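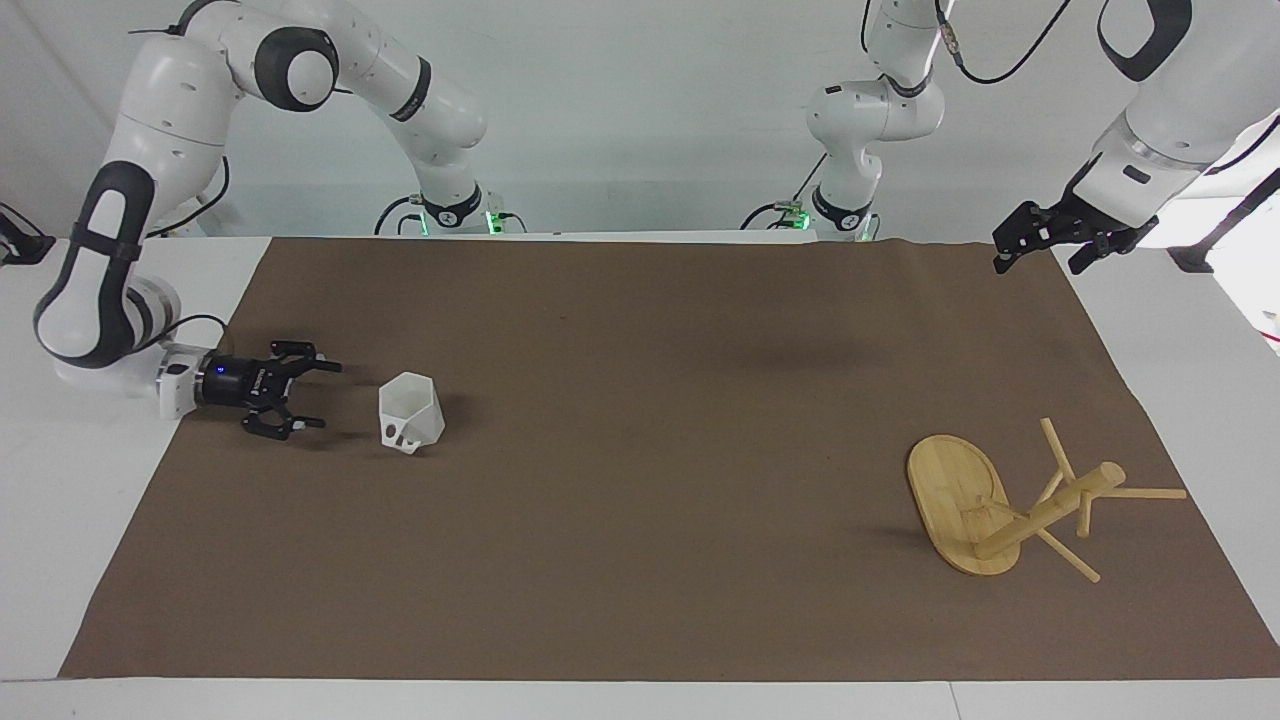

Gellis Home Help > Furniture and Surfaces > Small furniture

Small bamboo stool tips over when used as a riser on a mat

Posted by oval_seat
September 21, 2021

I have a small bamboo stool with an oval wooden seat that I use on top of a table as a riser. The table is white and marks easily, so most of it is covered by a large brown mat. On the stool I stand a white hexagonal cup with cut-out openings near its lower edge. The cup holds dry goods in a liner, so drainage is not a concern.

The stool falls over onto its side more often than it should. It always goes the same way, across the narrow dimension of the oval. It has never gone over lengthwise. When it goes, the cup goes with it. The cup has survived so far but I would like to stop testing it.

What I have measured:

Stool, empty: 468 g on a kitchen scale.
Cup with liner, filled: 1,000 g.
Tilt at which the empty stool goes over, narrow direction: 30 degrees.
Tilt at which the loaded stool goes over, narrow direction: 14 degrees.

I took the tilt figures on a bare board with a phone level, lifting one edge slowly, with a stop strip along the lower feet so that the stool tipped instead of sliding. I did not repeat them on the mat because I could not keep the mat from creeping down the board.

The joints are tight and nothing moves when I twist the seat against the legs. The table is level in both directions. I would like to keep the stool and the mat and do not want to drill into the seat, which is thin. I have looked at the Dorner stick-on feet but cannot tell from the packet whether they would help or make it worse.

Is this a matter of the feet, the mat or the load? And is there a test that would separate the three?

Posted by millrace

Mostly the load, with some contribution from the mat. Your own figures show it. The stool on its own is stable enough for its size. Once the cup is on it, more than two thirds of the total weight is above the seat, so the combined center of gravity moves up while the width of the feet stays the same. The tipping angle depends on the ratio of those two numbers: half the foot spacing in the narrow direction, divided by the height of the center of gravity. You cannot easily change the first without altering the stool, so start with the second.

Things to do, in the order I would do them:

Check where the cup stands. Mark the center of the seat on its underside, then transfer it to the top with a bit of masking tape. On an oval it is easy to be off center in the narrow direction without seeing it. A small offset there takes its full value off the margin on one side. Turn the cup so that a flat side, and not a corner, runs parallel to the long axis of the oval. This makes the offset easier to judge by eye.

Move weight down. If the liner is tall and filled to the top, use a shorter one, or put the heavy contents at the bottom. Do not put extra weight in the cup to "anchor" it. Weight above the seat makes the number worse even when it is at the bottom of the cup. Ballast has to go under the seat, as low as possible. If your stool has a crosspiece near the feet, a flat steel bar tied along it with cord works and needs no holes.

Check the mat. A soft mat lets the feet on the loaded side sink further than the others, and the stool starts out with a lean. Put the phone level across the seat with the cup off, then on, shifting the cup slightly to each side. If the reading changes on the mat and does not change on the board, the mat is using up part of your 14 degrees before anything touches the stool. A thin rigid sheet under all the feet, cut larger than their footprint, fixes that. Hardboard is fine. It can go under the mat only if the mat is thin, otherwise put it on top.

On the stick-on feet: small round pads reduce the contact area and usually sit slightly inboard of the leg's outer edge. Both are the wrong direction for you. If you need pads, use felt cut to the full size of the leg end and trimmed flush with the outside.

One note on your test. Tilting the board slowly gives the static figure. A knock is a different case – the stool can go over from a sideways bump that would never correspond to 14 degrees of slope, because the bump is applied at the top. If things are being moved past it regularly, the static number flatters it.

Posted by pantryshelf

Just use a lower stool, or put the cup straight on the mat. Those little stools are made for looks. I had one under a lamp and it ended up in the garage. Museum putty under the cup helped a little.

Posted by dovetail_n

Agree with the first reply on most points. The putty suggestion above needs a caution. Putty stops the cup sliding on the seat but does nothing for the stool tipping, and it can lift the finish on bamboo if left for months. If the seat has been waxed (Pudine or any other paste wax) it will not hold well anyway.

I would also look at the leg ends. Bamboo legs are often cut square when they should be cut at a slight angle to match the splay, so the stool stands on the inner or outer rim of each leg. If it is the inner rim, the real footprint is narrower than what you would measure from outside to outside. Put a sheet of carbon paper face down on white paper, set the stool on it, press on the seat and look at the marks. Full rings are good. Crescents on the inside mean the ends need sanding. Tape a sheet of medium abrasive to a flat board and work the stool over it upright, a few strokes at a time, checking with the carbon paper.

Take off as little as possible. Sand in both directions and turn the stool end for end halfway, otherwise you will sand in a rock.

Posted by oval_seat

Carbon paper done. Crescents on the inside along one long side, nearly full rings along the other. The level also shifts on the mat with the cup off center and stays put on the board, so both apply. I will sand first and then cut a sheet of hardboard. Shorter liner ordered from Badawi. I will repeat the tilt measurements in November once the shelf behind the table is finished, and post them in this thread.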